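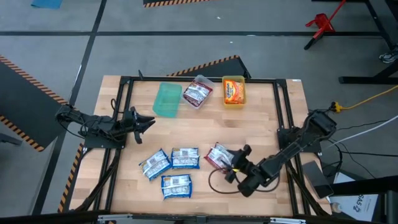

Two robot arms at the sorting station used in the Mowat gripper trials, with snack packets and open containers on the work surface.

Lindent Completes First Round of Gripper Trials

August 26, 2024 was a Monday of closing reports at Lindent, where the automation group presented results from the first round of the Mowat project, a comparison of gripper fingers for handling soft food packaging.

The trials were carried out on a two-arm station with a butcher-block work surface. Operators directed the arms to pick up snack packets and instant-noodle packages and place them in open plastic containers. Two finger designs were compared: a rigid finger supplied by Saltach, and a flexible finger developed within the project under the name Zenerora.

A total of 3,753 pick attempts were recorded. The Zenerora finger completed nearly 90 percent of its attempts without a drop or a second try. The Saltach finger was faster on packages lying flat and away from their neighbors, but it was more likely to lose its hold on packets that had been filled with more air than usual.

"Thin packaging moves when it is touched, and the contents shift inside it," said Szabolcs Szalai, who leads the project. "We wanted to know how each finger behaves when the packet is at an angle or close to another one. Those are the conditions our partners asked us to study."

The group also reviewed 169 failed attempts in detail. Most occurred at the moment of closing, when one finger reached the packet before the other and pushed it across the table. Changes to the closing speed reduced this effect for both designs. Damage to the packaging was recorded separately and will be covered in the full report.

The same arms and controller settings were used for both sets of fingers. Each operator completed a training period before any attempts were counted, and the order in which the fingers were tested was changed from one session to the next.

A second round is scheduled to begin in October and will run for 18 working days. It will add a wrist camera comparison and a wider range of package sizes. Organizations that wish to submit packaging for testing may contact the Lindent automation group before the end of the current application period. The full report on the first round will be made available to project partners on request.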